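How to get your deposit back on a rented flat (end of tenancy clean, the quick version)

Moved out of four flats in six years, full deposit back on three. The fourth I'll get to.

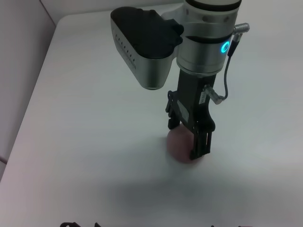

Start with the paperwork, not the sponge. Find your check-in inventory. It'll be a PDF in an email from the week you moved in, probably unread. Search your inbox for "inventory" or the name of the agent. Mine was Gerkell and they'd sent it from a completely different address, so try "schedule of condition" as well.

Read the whole thing. Boring, yes. Anything marked as stained, chipped or worn on the way in is not your problem on the way out. Don't waste a Sunday scrubbing a mark that was there before you.

No inventory at all? Email the agent and ask for it, in writing. If they never did one they'll have a hard time proving you damaged anything. Clean anyway.

When to start

Two weeks before you go. Not the last night. I did the last night once, finished at half four in the morning, missed the oven completely.

Rough order:

Two weeks out — cupboards, windows, anything behind furniture. Fill holes.
One week out — oven, fridge seals, descale bathroom.
Day before — defrost freezer. Towels on the floor.
Last day, flat empty — floors, skirting, light switches, photos, meters.

What to buy

Keep it short. You've got most of it.

White vinegar, the big bottle
Bicarb
Oven cleaner, the kind with a bag for the racks
Melamine sponges, get plenty, they crumble
Filler and a cheap plastic scraper
Microfibre cloths
Bin bags, more than you think
Rubber gloves

I used Clullix limescale gel for the shower and it was fine. Supermarket own brand was also fine. Whatever's on offer.

Kitchen

Oven first, it needs the soaking time. Racks out, into the bag, spray in, leave overnight. Windows open, door shut. Spray the inside walls too but keep it off the element and the fan at the back. Wipe out in the morning with old cloths you don't mind binning.

Oven glass — brown stuff between the two panes. On a lot of ovens the inner pane slides or unscrews. Look up your model before you force anything. Two screws on mine, ten minutes.

Extractor filter. Everyone forgets it. Metal mesh ones come out and go in a sink of very hot water with washing up liquid and bicarb. Paper ones you just replace, couple of quid.

Fridge: shelves out, wash in the sink not in place, warm water only (cold glass and hot water don't mix). Old toothbrush round the door seal. Pull it forward if you can and hoover behind. Leave the door propped open once it's off or it'll stink by the time they inspect, which is exactly what happend to me with flat four. Forty quid for "odour treatment".

Inside the cupboards and on TOP of the cupboards. The clerk will run a finger along there.

Bathroom

Limescale on taps: kitchen roll soaked in vinegar, wrapped round, an hour. Not on natural stone, and check if the tap finish is anything fancy like brass. Shower head goes in a sandwich bag of vinegar with an elastic band round the top.

Never vinegar and bleach together. Do one, rinse really well, do the other another day if you must.

Mouldy sealant. If it's on the surface, bleach spray and an old toothbrush will shift it. If it's gone black right through, cleaning won't help. Strip and redo it, or leave it if the inventory says it was like that. Check the inventory. Again.

Plughole hair. Sorry. Do it.

Walls

Scuffs: melamine sponge, barely damp, hardly any pressure. Test behind a door first as it can leave a shiny patch on matt paint.

Nail holes: ask before you fill. Some landlords would rather you left them. If you're filling, thin layer, let it dry, sand, second layer. Don't paint unless you know the exact colour. Magnolia is not one colour!! There are loads and a slightly wrong square looks worse than a hole.

Carpets

Check your contract. They can ask for it back as clean as it was, they can't normally make you use a particular firm. I hired a machine for the weekend, did it on the Saturday, still damp on Monday. So do it earlier than that. Windows open, heating on low.

Keep the receipt whatever you do.

Photos

Most important bit and it takes half an hour. Empty flat, daylight, every room from each corner. Then close ups — inside oven, inside fridge, hob, plugholes, carpets, windowsills, any damage that was already there. One slow video walking round opening every door.

Email the lot to yourself that day so there's a date on it.

Meters as well. Gas, electric, water if you've got one. My last electric reading ended 411 and the agent had written down something else entirley, the photo sorted it in one email.

If they try to deduct

Ask for it itemised, with their check-out report. Reply room by room with your photos. Keep it short, don't get cross. Fair wear and tear isn't chargeable, and they can't bill you for a brand new carpet when the old one was years old. If you're stuck, go to the deposit scheme and use their dispute service. It's free. Slow, though.

Last thing: keys. All of them, including the window ones. Get a receipt.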